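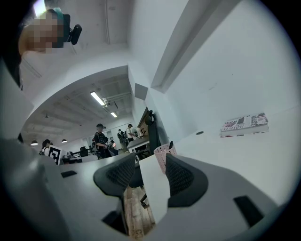 The Drunport handheld kit has been on my desk since March, and I have now put enough hours on it to write something more useful than my first note, which was mostly about the packaging. Short version: the hardware is good, the calibration tool is adequate, and the export software needs another release.

I bought the kit to collect grasping demonstrations for thin, flat parts. Cards, labels, cut sheet, that kind of thing. My other option was the Skemadberg leader arm, which I used for two years. It is more precise, but it is bolted to a bench and I wanted to work at ordinary desks. With a handheld unit I can do a pick at one desk, walk to the next one and do it again under different lights.

Fingers

The fingers are the best part. The lattice pads bend around an edge instead of pushing it away. On a stiff card held upright, the grip is stable as long as both pads meet the card at about the same height. If one side touches first, the card tilts before the second pad arrives. A slower close fixes most of this.

Picking the same card up off a bare desktop is a different problem. The tips are too thick to get under it, so I slide it to the desk edge and take it from there. That takes practice. My success rate on the slide-and-pinch was poor in the first session and fine by the third.

The trigger has a long pull with most of the useful travel in the last third. I would like a shorter one. Yoga Hutapea, who has bigger hands than I do, thinks it is right as it is, so try it before you order the alternate grip.

Camera and lens

The fisheye covers both fingers and most of the room. For manipulation work I want the fingers and the object in view at all times, and they are. The cost is in the straight lines. A ceiling beam or desk edge comes out as a curve, so the calibration has to be right before you trust any position taken from the outer part of the view.

Exposure is automatic and cannot be locked in the current firmware. Ceiling panels are the main trouble. If the tool tips up, the bright fixtures come into view, the exposure drops, and the work between the fingers gets darker for a moment. I now keep the wrist lower than feels natural.

The wide lens also picks up people. Faces have to be pixelated before anything leaves my machine. The Drunport exporter has a blur option, but it runs as a separate pass and doubles the export time.

Tracking

Tracking uses the camera, the built-in IMU and printed square markers. The manual asks for 4 markers in the work area. I tried fewer and got drift on any path that turned away from the desk and came back. With the full set, drift was small enough that I stopped checking it after every take.

Print the markers matte. Glossy stock picks up glare from overhead lights and the detector drops out. Mount them on something rigid too, as a marker with a curl in it gives a pose that looks reasonable and is wrong.

White walls and white desktops give the tracker very little to hold on to. A book with a busy cover left on the desk helped more than any setting I changed.

Numbers from my own use

Battery: just over 27 minutes of continuous recording on the stock pack. The Pfister pack, sold separately, lasts longer but moves the weight back toward the wrist.

Total takes so far: more than 3000, of which the exporter rejected 12 for bad timestamps. All of the rejects came from one memory card, now retired.

Software

The exporter writes the Drunport format or Wandach. I use Wandach. Gripper width is stored as a fraction of full travel, with no units in the header, so you need to measure your own fingers and scale it yourself. The axis convention changed between the last two releases and the change is missing from the release notes. If your replays come out mirrored, check that first.

I am keeping the kit. Next job is a thinner pair of fingertips, printed in a softer material, to see if I can skip the slide to the desk edge. I'll post the files if they hold up.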